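Threads > Color > Saved posts

Wednesday, May 17, 2023
Posted by the author of Kamel Color Notes

1/ I repainted my hallway this month and I have become a person with opinions about complementary colors. Thread!

2/ The hallway is long, narrow and gets almost no daylight. It was beige when I moved in. I lived with the beige for 5 years, which feels like a lot of beige now that it's gone.

3/ I started with paint chips. I taped up 45 of them from the Nastis deck and left them for two weeks, looking at them in the morning, at dinner time and once at 3 a.m. on the way to get water. The 3 a.m. look was the most useful one!!

4/ The big surprise was how much a color changes depending on its neighbor. I had a dusty plum that looked brown all by itself. Put a scrap of olive next to it and suddenly it was PLUM. Same chip, same wall, same bulb.

5/ If you want to try this, cut two small squares from the same chip and lay one on a green sheet and one on a red sheet. They won't look like the same color. I did it at the kitchen table and said "oh come on" out loud.
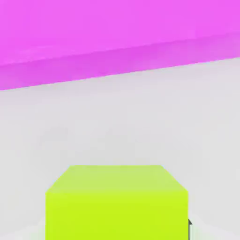
6/ So anyway, opposites. Pinks and purples against yellow-greens get really loud when both are at full strength. I love it on a poster or a pair of socks. For a hallway I wanted one side turned way down — soft plum on the walls, with a sharper green only on the inside of the coat closet door.

7/ Opening that closet is now the best part of leaving the house.

8/ Things I'd do again: paint a big piece of cardboard and move it from wall to wall. Mine lived in front of the thermostat for a while. Also, buy the sample pot even if you're sure. I was sure about a color called Clorov Mist and it went baby blue the second it hit the wall.

9/ Things I wouldn't: paint the trim last at 11 at night with a podcast on. There's a drip by the light switch and I know exactly which episode it is.

10/ Total for paint, tape, rollers and sample pots came to $106. I already had a ladder.

11/ A few of you asked about the finish. Eggshell on the walls, satin on the closet door. The satin bounces the lamp light around a little and the green looks different every evening.

12/ Next up is the bathroom, and I'm thinking rust with a bit of teal on the shelf. If you've done rust in a tiny room PLEASE show me, I want to see all of it — the good corners and the bad ones.

Contact | © 2023 Rultent | Back to top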